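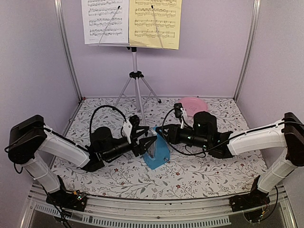 Lemmont to Host Neuropathy Workshop

The Skestley Nerve Disorders Group will hold its spring workshop at the Eskildsen Center in Lemmont. The program has 15 talks over two days, with sessions on small fiber neuropathy, trial endpoints and pediatric cases. Heiðrún Grímsdóttir will chair the opening session.
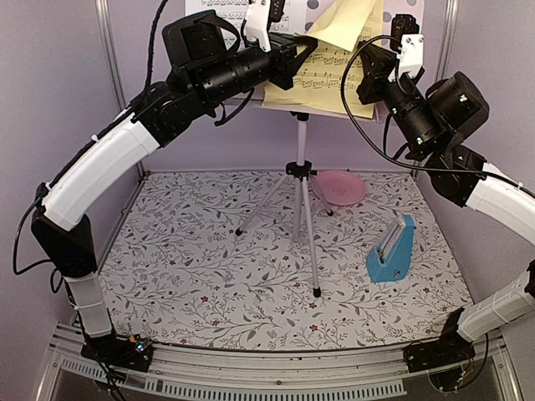
Thirumalai Kaimal and Védís Bach will lead the poster review. Attendance is limited to 60.

Last updated: March, 2 p.m.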